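## 4. Resetting and checking a bedroom scene

Follow this section before each evaluation batch in Undix. It assumes the Kustska scene pack is installed and the policy server is already running.

1. Stop any active rollout. Closing the viewer does not stop it.
2. Load the bedroom layout and set the random seed to 7.
3. Select the head view and send both arms to the raised start pose.
4. Let the physics settle for five seconds of simulated time.
5. Compare the head view with Figure 4. 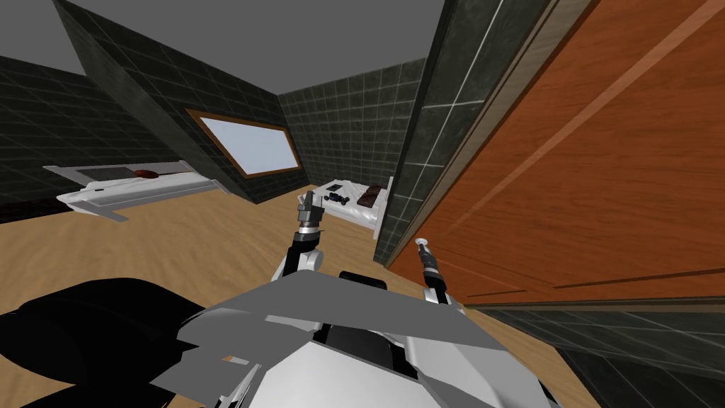 *Figure 4. Head view in the bedroom layout, arms raised. The far bed holds the small black objects.*

6. Confirm that the far bed is visible between the arms. If the wooden panel covers it, the base heading is wrong - repeat from step 2.
7. Start the batch with logging on.

**Note:** The left gripper may overlap a corner of the far bed in this view. Do not move the arm to clear it. The training episodes were recorded from the same start pose, and a changed pose makes the scores hard to compare.

**Caution:** Do not edit wall or floor textures between batches. In the texture test run by Anas Darwish, the policy was trained on 3,696 episodes, of which 1,668 used randomized surfaces. Results from edited scenes must be filed under a separate run name.

### 4.1 Failed resets

A reset fails if any object is still moving after the settling time. Undix retries on its own and writes a line to the reset log. After the third retry, the batch stops. Send the log and the seed to Tumelo Baloyi - do not delete the run folder first.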